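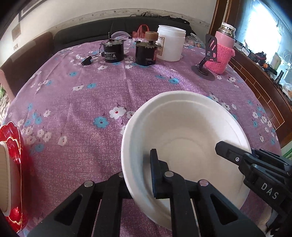
Paired hand-held grippers at the dining table, with one ridged finger set down inside the large off-white bowl.

Review of the Flurnwood Household Pack (two-week hire)

Readers of this blog will recall that in May I undertook to assess one of the home recording services now being offered to small teams working on robot manipulation. The service selected was the Flurnwood Household Pack, hired out by Skorkham from its Gorkilstead office. The hire period has concluded, the pack has been returned, and my findings are set out in this post. The hire was paid for in full by me at the advertised rate of $477, and no discount was sought or offered.

The pack is intended for organizations that require demonstrations of ordinary household tasks but do not have a robot to spare, or a kitchen to put one in. The operator holds a gripper in each hand and performs the task directly. Skorkham supplies the paired grippers, a printed book of task cards, a carrying case, and access to a portal through which completed recordings are submitted and checked. My review concerns the service as a whole. It should not be read as a laboratory assessment of the grippers, which Skorkham sources from another firm and which may be replaced by a different model in a later pack.

Scope of the trial

Skorkham's book divides its tasks into 7 sections, of which I attempted 3: sorting, stacking and table clearing. Muthoni Shirima kindly made her sitting room available and also served as second operator. Pendo Ogola reviewed the submissions from home and kept a written log of those the portal sent back.

The book recommends that operators use whatever the household already has, and we followed that recommendation. Our bowls and plates were Muthoni's own, as was the flowered tablecloth. Her thermos and the usual jars and bags were left at the far end of the table, consistent with the book's advice that a working surface need not be cleared entirely before recording begins. I consider this sound guidance. A table in a real home seldom has only the task on it, and a recording made on a bare surface has limited value to the people I work with.

Handling

The learning period was longer than I had anticipated. Each gripper has a linkage that opens wide, and the ridged blue pads face one another across the gap. For the first several attempts both of us tended to approach a bowl from directly overhead, as one would with the bare hand, and then found that there was no comfortable way to close on the rim. Placing one finger inside the bowl and the other outside the wall proved a good deal more reliable. The task book does not mention this technique anywhere, and it should.

A thick rolled rim was forgiving. Scalloped plates were another matter, particularly when one was resting on another, and I would advise new operators to leave nested plates until the second or third session.

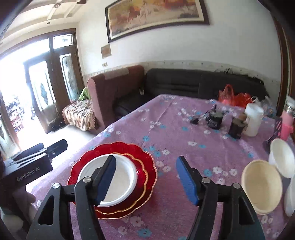
Stacking occupied most of our second afternoon. The card asks for a mixed stack of plates and bowls to be built on one side of the table and then taken down again, with each piece returned to the opposite side. The sequence is clearly written and the order of sizes is sensible. My reservation is that the card assumes round plates with plain rims throughout, and offers no alternative wording for a household whose dinnerware differs. Pendo wrote to Skorkham on this point and received a courteous reply from Wycliffe Kirui, who undertook to have the card revised.

Operators with smaller hands should note that fatigue in the forearm sets in sooner than expected. Muthoni preferred short sessions with a proper break for tea, and by the end of the first week I had adopted the same practice.

The portal and support

The submission portal is adequate. Uploads were slow on a home connection but did not fail, and a returned recording was always accompanied by a reason. Some of those reasons were too brief to be of use. "Unclear release" was applied to recordings that Pendo considered perfectly clear, and on two occasions the decision was reversed on request with no further explanation.

Telephone support was provided by Emmanuel Rotich, whose knowledge of the pack was thorough. He resolved a pairing difficulty in a single call and followed up by email the next morning with written instructions, which I have kept.

Comparison

I have previously used the Muriithi starter kit, and a number of readers have inquired how the two compare. Muriithi remains the less expensive choice and its instructions for a first-time operator are better organized. Its checking service, however, took almost a week to respond during my trial, by which time the table had long been reset. Flurnwood returned its decisions overnight.

Recommendation

I am prepared to recommend the Flurnwood Household Pack to small groups who have a second person available and who are comfortable departing from the printed cards where their own household requires it. For an operator working alone, I would suggest waiting for the revised task book. Skorkham has advised that current customers will receive it at no charge.

Pendo's log of returned recordings is available on request through the contact page. The remaining sections of the book, including folding and cupboard work, will be covered if I hire the pack again in the new year.

Rekha Sengar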